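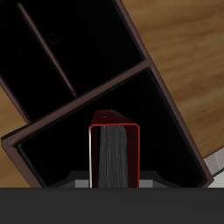

Teaching the arm to put a book away

I've been running the shelf job in simulation before I let my arm anywhere near real furniture, and I wish I'd started that way! A few things I've picked up, mostly by getting them wrong.

Start with one upright book. I began with a whole row and spent 6 evenings chasing bumps I couldn't sort out. With a single red book in the compartment I could see right away which finger was off.

Give the book a color that stands out from the shelf. Mine has a red cover and gray pages, and against those black compartments it's easy to find on the camera view (my first one was dark brown — hopeless).

Turn the shelf. If it always sits square to the arm, you'll end up with code that only likes square shelves. I set mine on a slant now and change it every few runs.

Open the fingers wide and come in slow. Konrad Czarnecka at the workshop told me to cut my approach speed in half and I grumbled, then did it, and the knocked-over books pretty much stopped.

Save your settings with a note in plain words. I have 700 saved runs and the early ones are called things like "test new new." Don't do that.

Check the divider clearance before you go to the real thing. I left mine at 3 millimeters and Maëlle Turcotte laughed at me, so I'm redoing it in July with foam pads on the fingers.

Updated 5/27/25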